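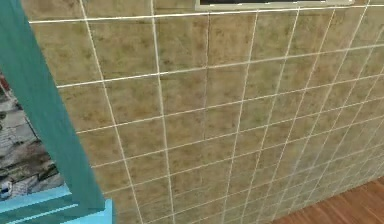
Carrelage beige moucheté, joints blancs.

1/ Je fais un fil sur un sujet peu glorieux : les joints de carrelage. Depuis décembre j'ai beaucoup lu, beaucoup frotté, et j'ai fait des erreurs que je voudrais vous éviter. Le français n'est pas ma première langue, donc si un mot technique est faux, corrigez-moi, je vous remercie d'avance.

2/ Je loue un appartement à Otwood, au-dessus d'une boulangerie. La salle de bains a été carrelée bien avant mon arrivée. Le carrelage lui-même va bien. Les joints autour de la douche étaient gris, puis presque noirs dans les coins.

3/ Première erreur : l'eau de Javel. Elle blanchit la tache, on est content pendant quelques jours, et la tache revient au même endroit. Le joint de ciment est poreux. La couleur part à la surface, mais ce qui est dans l'épaisseur reste.

4/ Deuxième erreur, plus grave : le vinaigre blanc. Tout le monde le conseille. Or un joint de ciment n'aime pas les acides. J'en ai mis tous les soirs pendant une période que je préfère ne pas préciser, et un matin j'ai passé l'ongle sur le joint : il y avait du sable sous mon doigt.

5/ Si votre carrelage est en pierre naturelle (marbre, travertin), c'est encore pire, l'acide attaque aussi la pierre et laisse des marques mates. Sur de la céramique émaillée le risque est surtout pour le joint. Vérifiez ce que vous avez avant de verser quoi que ce soit.

6/ Ce qui a marché chez moi pour la saleté ordinaire : du percarbonate dans de l'eau chaude, une pâte assez épaisse, une brosse à poils moyens, on laisse agir, on frotte, on rince beaucoup. Des gants, la fenêtre ouverte. Et jamais mélangé avec un autre produit, s'il vous plaît.

7/ Pour la brosse, j'ai acheté une petite brosse étroite de la marque Plolora, en forme de V. Elle entre bien dans la ligne. La brosse à dents usée fait la même chose, mais elle s'écrase très vite et on finit par frotter avec le plastique.

8/ Pour les parties devenues friables, le nettoyage ne suffit plus, il faut enlever et refaire. J'ai demandé d'abord l'accord écrit du propriétaire — je le recommande à tous les locataires. Il a répondu en une ligne : « oui si c'est propre ».

9/ J'ai aussi demandé un devis à un artisan de Drikden. 860 euros pour refaire toute la douche, déplacement compris. Je ne dis pas que c'est trop cher, c'est un travail long et mauvais pour les genoux. Mais pour un logement qui n'est pas à moi, j'ai préféré essayer moi-même.

10/ Mon matériel : un grattoir à joints, un seau, une taloche en caoutchouc, deux éponges, un sac de mortier à joint blanc. Total 37 euros au magasin Han, près de la gare. La taloche était en promotion.

11/ Le grattage est la partie pénible. J'ai voulu aller vite et j'ai ébréché le bord d'un carreau, à côté du robinet. Ça se voit peu, mais moi je le vois chaque matin. Allez doucement, tenez l'outil presque à plat et aspirez la poussière souvent. Un masque n'est pas un luxe.

12/ Pour le mortier, respectez la quantité d'eau écrite sur le sac. J'en ai ajouté « un peu » parce que la pâte me semblait dure. Résultat : de petites fissures en séchant sur une ligne entière, que j'ai dû reprendre le lendemain.

13/ On étale en diagonale par rapport aux joints, sinon la taloche creuse la ligne. On attend que la surface devienne mate, puis on passe l'éponge bien essorée. J'insiste sur « essorée », car trop d'eau délave le joint.

14/ Dans les angles et autour du receveur, pas de mortier mais du silicone sanitaire. Les deux surfaces bougent un peu l'une par rapport à l'autre et le ciment casse. Je ne le savais pas du tout avant.

15/ Ensuite, le plus difficile : ne pas se doucher. J'ai pris mes douches à la piscine municipale pendant le séchage. Les horaires n'étaient pas pratiques, mais l'eau y est plus chaude que chez moi.

16/ Dernier point, l'humidité. Mon hygromètre montait à 80 % après chaque douche et descendait très lentement. Maintenant je passe la raclette sur le mur, je laisse la porte ouverte et j'ai nettoyé la grille d'aération, qui était bouchée par une sorte de feutre gris.

17/ Question pour ceux qui ont de l'expérience : est-ce que vous mettez un hydrofuge sur les joints neufs ? Je lis des avis très contraires — certains en remettent chaque année, d'autres disent que c'est de l'argent perdu. Je prends tous les retours, surtout dans les petites salles de bains sans fenêtre ou presque.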